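In praise of the busy wall

When we moved to Worstead in May, my friend Beryl Whiteley came round with a lemon cake and a warning. Whatever you do, she said, paint it all white, or you'll never sell it. We had been in the house for three hours! I love Beryl dearly, but I have been arguing with her in my head ever since.

I grew up with wallpaper, you see – great brown and orange flowers up the stairs, and something with pheasants in the dining room that my mother paid for over 22 months. I knew every one of those pheasants. When I was ill I lay on the settee and gave them names, and I can still remember most of them, which is more than I can say for my old teachers.

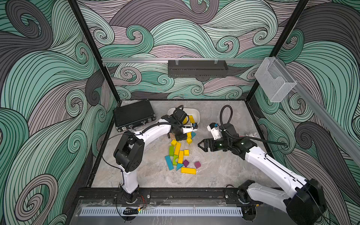
Plain walls are restful, people tell me, and I'm sure they are if you've had a hard day. But I do wonder what a child with measles is meant to look at. We seem to decorate now for the next owner, some stranger 30 years off who will probably rip it all out anyway (and good luck to them).

So I have ordered 27 rolls, far too many, in a pattern my husband calls seasick. The hall comes first, then the back bedroom if his nerve holds. Beryl is coming to help with the paste.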